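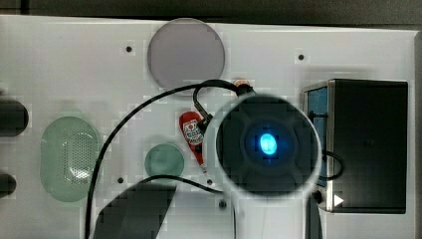 Slide 1. The work board at Bresatent, with the gripper over it.

(Leave slide 1 up while people sit down. Start when the door is closed.)

Good afternoon. My name is Rocío Casado and I do the equipment planning at Bresatent. I was asked to speak on how we made the budget for our second sorting cell, and I will try to keep it to twenty minutes so that there is time for questions.

I want to begin with the board, because our first budget did not have it. We had a line for the arm, a line for the gripper and a line called "other". The board was in "other". So were the cables, the fixings and the test parts. When Giorgia Sartori from finance asked me what was inside "other", I could not answer her well.

Look at the parts on the slide for a moment. There are translucent pieces, round and oval, and a small red bottle. They are mostly flat, but the bottle is not, and a gripper that is good with one can be poor with the next. Please look also at the cables. They lie across the same surface where the parts are. In the quotation a cable is one line with a length. On the board it takes space, and space is also money.

(Pause here. Ask who has bought a gripper before they had the parts list. Usually several hands.)

Slide 2. What we asked for first

Our first request went to three suppliers. Gonzalo Miranda wrote it, and he will not mind if I say that it was one page. We asked for "a gripper for mixed small parts". All three answered, and the prices could not be compared. Cabello included the mounting and one visit. Atero gave only the hardware price. The third one sent a catalog.

The second request was nine pages. It had every part with its weight, its surface and a sample in a bag. We had 77 part types at that time. This work took most of July and I recommend that you put these hours in the budget, under your own people, with a name.

Slide 3. The lines we have now

(Do not read the table. Speak only on these.)

Arm and controller. Easy, everybody has this line.

Gripper, and a second set of what wears out. Buy it in the same order. Later you pay the delivery again.

Work surface. Ours is a white board with holes in it. We planned to replace it once per year and this was too little.

Cables and cable routing. First budget: zero. Second budget: 1525 dollars, including the clips and one day of a technician.

Test parts. 462 dollars. Consuelo Montoya in production used to give us parts for free, but then her stock count was wrong and she was right to complain.

Training. Two operators per shift, not one. If one is on vacation the cell stands still.

Slide 4. When to say yes

We do not sign before the supplier runs our parts, on our kind of surface, with the cables mounted as they will be in the real cell. Estíbaliz Escobar went to Futville for this test and stayed two days. Her travel was the cheapest line in the whole project – I still had to defend it twice.

(If somebody asks about leasing: we compared it, and for us buying was better after the third year. Do not go into the tax part, Giorgia has the numbers.)

(If somebody asks which supplier we took: Cabello. Say that Atero was close.)

Slide 5. Contact and the blank template

The template is a simple spreadsheet. The column "other" is locked, so you must write to me if you want to open it. Questions, please.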